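La bolsa de lona, revisada desde las costuras

La bolsa de lona de algodón ha pasado de regalo promocional a pieza de uso diario, y su construcción ha cambiado poco. Un cuerpo de tejido plano, dos asas y una boca con dobladillo bastan para definirla. Las diferencias de duración aparecen en el gramaje, en el hilo y en el anclaje de las asas.

El taller Sustthorpe, que confecciona bolsas en series cortas, trabaja con lona de 221 gramos por metro cuadrado para su modelo Lirnis. Por debajo de ese valor la tela se pliega mejor, pero el peso se concentra en los puntos de costura. Por encima, la bolsa conserva la forma y ocupa más sitio en el cajón.
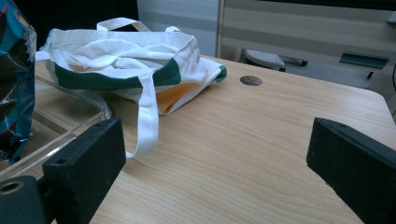
Bolsa de lona blanca con franja verde oscuro, plegada sobre una mesa de madera clara.

Las franjas de color junto a la boca pueden obtenerse por tejido, por estampación o mediante una banda cosida. La banda añade una capa en la zona que más tracción recibe. La estampación no aporta resistencia y pierde intensidad con los lavados, sobre todo en los dobleces.

En el Lirnis, cada asa se fija con un rectángulo de pespuntes cruzado en diagonal. El taller Usmani, que repara artículos textiles, recibió 52 bolsas entre enero y mayo. La avería más frecuente fue el desgarro de la tela bajo el asa, con el pespunte intacto. La reparación consiste en aplicar un refuerzo interior de 2 centímetros más de ancho que la costura original.

El lavado admite poca improvisación. La lona sin prelavar encoge, y una banda de otro tejido puede hacerlo en distinta proporción y fruncir el borde. Se recomienda agua fría, programa corto y secado en plano, con las asas estiradas. La plancha se pasa por el revés.

Para guardarla, conviene doblar el cuerpo en tres y dejar las asas dentro del último pliegue. Colgada de un gancho se deforma menos la base, aunque la boca tiende a ceder. Idum, la tienda que distribuye el modelo, lo vende plano y sin funda, con referencia 3553.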